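Drerkance kitchen simulation pack: a review from someone holding the purse strings

I look after the equipment budget for a small workshop called Halliday, and last February we were on the point of ordering a robot arm for a kitchen tidying project. Then one of our number asked, quite sensibly, whether we knew it would reach across a worktop of the size we had in mind. We didn't. So before spending the big money we spent a little, and bought a year of the Drerkance kitchen pack, a set of ready-made rooms and household bits that you load into a simulator and drive an arm about in.

I'll admit I came to it grumpily. Paying for pretend worktops felt like a daft way to use up a budget line, and the first evening was mostly spent waiting for things to download (do it overnight, with the kettle well out of reach of temptation). But by the end of the first week I was staying late to try just one more layout, and I've grown very fond of it.

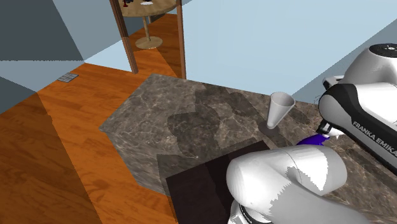

The marble worktop room, with the Franka arm, a white cone cup and a small blue-violet item by the gripper.

What helped most was being able to argue over floor plans cheaply. We had pencilled in a mounting position that looked grand on paper, and after trying 30 layouts we shifted it and dropped a costly extension rail from the order. That rail alone was down for some 4,000 pounds — more than the pack will cost us for years to come. We also found we'd budgeted for one gripper and really wanted a spare set of fingers, and I'd much sooner learn that from a screen than from an empty drawer.

Now for the grumbles. The look of it is plain in places: walls are flat, and shadows can go jagged on the curved white parts of the arm. That doesn't bother me for planning, but if you hope to train anything on the pictures, ask your technical people first. The pack comes with 3 seats and extra ones are dear. Zukthorpe do a cheaper set, which we tried as well, though its rooms felt cramped and the manual wore me out.

Do remember to budget for a decent computer too. Ours came from Zikine, second-hand, and it copes nicely if you shut everything else down.

I've put our renewal in for next year, and asked for one more seat.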